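Friday notes: the packing bench goes half robot

19/04/2024

I've now spent a week working next to the simulator for our new arm, and I have opinions! The first lines of this post were meant to be about my holiday, but work won.
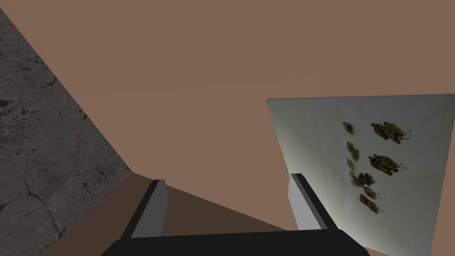
What's changed on the bench

We pack dried herbs and teas at Indgate, about 3000 pouches on a busy day, and until now every one was filled and shut by hand. From June the Mavel arm takes over the lifting and placing. For now it only runs on a computer, so we get to watch a pair of black fingers practise in there before anything turns up on our floor.

My job moves to checking and sorting. I'm pleased, mostly – my wrists have had enough – but I'll miss the chatter, as there'll be 3 of us on a shift and we'll be further apart. The older hands at the Riltanberg site went through this last year and they say the first month is all stopping and starting.

We've each been promised 40 hours of training, paid, which I did ask about twice. Mine starts on the early shift, so expect shorter posts for a bit (and the holiday one when I find the charger).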